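Power strip

A power strip is a row of electrical outlets set into one long housing and fed by a single cord, so that several things can be plugged in where the wall offers room for only one or two. It goes by a good many names depending on where you grew up and who taught you to plug in a lamp: extension block, multi-socket, trailing lead, power board, gang, or simply "the extension." It is one of those household goods that most people own several of and hardly anyone remembers buying.

Parts

The body is usually a long plastic box with rounded corners, light enough to carry in one hand and shallow enough to slide behind a bookcase. Inside, metal strips run the length of the housing and carry current to each outlet in turn, which is why the outlets nearly always sit in a line. The cord enters at one end, and at that spot there is often a short ribbed collar, called a strain relief. It lets the cord bend gently as it leaves the housing and takes up some of the tugging that would otherwise fall on the wires inside. A collar that has split or pulled away from the body is a good reason to retire the whole strip, however well the rest of it still seems to work.

Switches

The plainest strips have no switch at all and are live for as long as they are plugged in. A step up from these is the strip with one master switch, generally at the end, which turns everything on or off together. Then there are the individually switched models, with a rocker or a push button for each outlet, and people who get used to these seldom want to go back. A desk lamp can be shut off without disturbing the radio next to it, and a phone charger can be rested overnight while the clock keeps time.
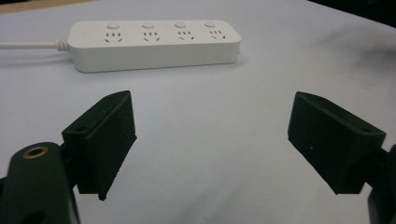
A white four-outlet power strip with a push button behind each outlet.

The buttons may be set in the same face as the outlets or along the side. Those on the top are easier to find by touch, though a large plug or a bulky adapter can crowd them, and it is worth trying your biggest plug in the strip before you settle it somewhere hard to reach.

Outlet patterns

Outlets differ from country to country, and a strip made for one place may be no use at all in another. Some have round holes, some have upright slots, and some have slots set at a slant. In several parts of the world it is common to find a combined pattern, where one group of slots takes a two-pin plug and a neighboring group, often with a slanted pair, takes a three-pin plug with a ground. Visitors sometimes take these for two outlets apiece, and on certain models they really can be used that way, while on others a plug in one group covers the other completely.

Everyday use

Sabina Mridha, whose household handbook The Well-Kept Cupboard has a whole chapter on cords, gives the power strip more affection than it generally receives. She suggests laying it out on a bare tabletop before it goes into service and looking it over from end to end: the slots, the buttons, the collar, and then the cord itself, run slowly through the fingers. Her readers are told to do the same again every June, when the fans come out, and to wipe the unplugged housing with a dry cloth while they are at it.

Every strip has a limit on how much it can carry in total, normally marked somewhere on the housing. Lamps, chargers, and radios ask for very little. Heaters, kettles, irons, and toasters ask for a great deal and belong in a wall outlet of their own. Plugging one strip into another, a habit known as daisy-chaining, is discouraged nearly everywhere, and so is running the cord under a rug, where it can be worn through by passing feet without anyone noticing.

A strip with several outlets should not be mistaken for a surge protector. The two often look alike, but a surge protector contains extra parts meant to absorb sudden spikes in voltage, and it will normally say so on its label or packaging.

Storage

A strip put away for the season keeps best with its cord in wide, loose loops, fastened with a soft tie. Winding the cord tightly around the body puts a sharp bend right at the collar, where it can least afford one. Mridha keeps hers flat in a drawer, with a paper tag on each giving the length of the cord and the room it came from.

See also: Extension cord; Surge protector; Plug adapter; Cable tie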